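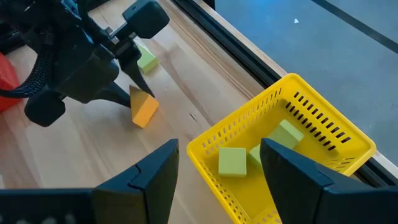
Tabletop, with basket and orange block.

Clunilix Worldbuilding Ledger
by Drornbridge Paper Goods

Last updated: 9/27/26

You have a kingdom. It has a river, a mountain range that rain clouds are politely ignoring, and a royal family with more cousins than chairs. All of this is written on the backs of envelopes, in a phone note called "stuff," and in the margin of chapter four, where you changed the name of the capital and then forgot you had.

The Clunilix is a big hardbound notebook for people who make up countries. It won't write your novel. It will tell you what you named the river.

The book has 13 sections, each with its own tab. The first is maps, because everyone starts with the map and there's no use fighting it. After that come places, ruling houses, money, food, weather, gods, calendars, laws, languages, wars and grudges. Grudges get their own section since they tend to outlast the wars. The last is called Things I Have Already Said, and it's for facts that are now in print and can't be moved. Leave it blank for book one. By book three you'll be reading it with one hand over your eyes.

The calendar section is the one we get the most mail about. It doesn't assume seven days in a week or one moon in the sky. You fill in your own, and the worksheet helps you figure out how old the heroine is when the prophecy comes due. Several customers have written to say she was eleven. We're sorry. We think it's better to find out from us than from a reader.

The family tree pages fold out on both sides. There's room for second marriages, secret marriages, and the uncle everyone thought had drowned. Dotted lines are printed in pale gray so you can ink over them once you've decided whether the rumor is true.

At the back is an index you build as you go, with space for around 3000 entries. If you need more than that, you may have stopped writing a novel some time ago, and we'd be glad to sell you a second ledger.

What you get
Ledger, hardbound, cloth spine, lies flat when open
2 ribbon markers (one red, one green)
2 loose map sheets, one gridded and one hexed
Pocket inside the back cover, for the envelopes

Paper
Cream, heavy enough for fountain pen, though a very wet nib will show through on the map sheets. Pencil erases cleanly. Our paper forgives you for the first nine versions of the magic system and gets a little fuzzy after that.

Bindings
The Goodwin is the plain one, dark green, no lettering on the front. You can use it on a train and people will assume you're doing accounts. The Geston has a stamped border of thorns and a title panel, and you will be asked about it. The pages inside are identical. We have been told that the Geston makes the prose more ornate, and have not looked into it.

Refills
The ledger is sewn, so there are no refills. Extra map sheets are sold in a flat pack and fit the back pocket, up to a point. An extra language section, stapled, goes on sale in October for those of you who got carried away with the verbs.

Returns
Unmarked ledgers can come back to us within a month. Once you've named a continent in it, it's yours.

14 comments | 61 shares

We use cookies to remember what's in your cart. By continuing to browse you agree to this. Accept | Settings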